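Paper on the Low Table

Books kept in a shared workroom wear differently from books kept at home. They are picked up by one corner, put down on whatever is nearest and left there until someone needs the surface. Shahla Asadi, who repairs bindings for the Otari reading rooms, sees the results each November, when the year's damaged stock comes in. Last year it came to 219 volumes.

Most of the damage is at the spine. A paperback pulled from the head cap tears within a few months of regular use. Asadi recommends gripping both boards at mid-height and keeping the book upright until it is over the place where it will rest.

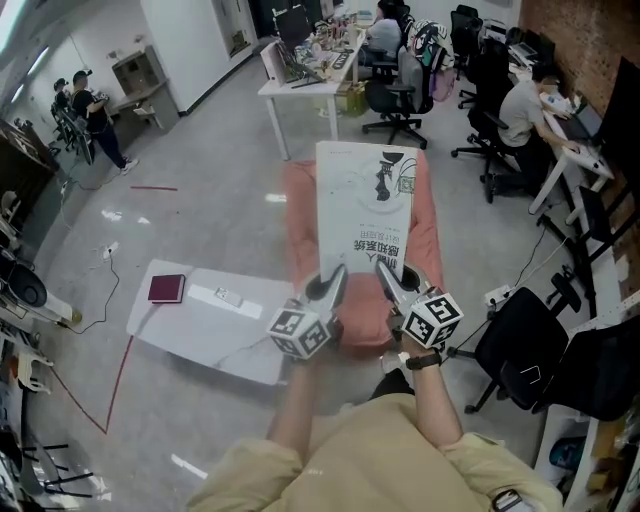 Surface matters as well. A hard, level top such as a coffee table supports the whole cover. Upholstery does not. A padded ottoman sinks under the weight, and a book left open on it will take a curve along the fore-edge. Closed and flat, a light paperback comes to little harm there for an afternoon.

Trays are useful for cards and slips, which otherwise end up as bookmarks and stretch the binding. Ubaldo Rizzi, who fits out small libraries for Clallov, specifies one tray per table and no stacks higher than 80 millimetres. Heavier hardcovers go at the bottom, with the spines alternating if there are more than 2.

Light-coloured covers should be dusted with a dry cloth. Erasers lift the ink.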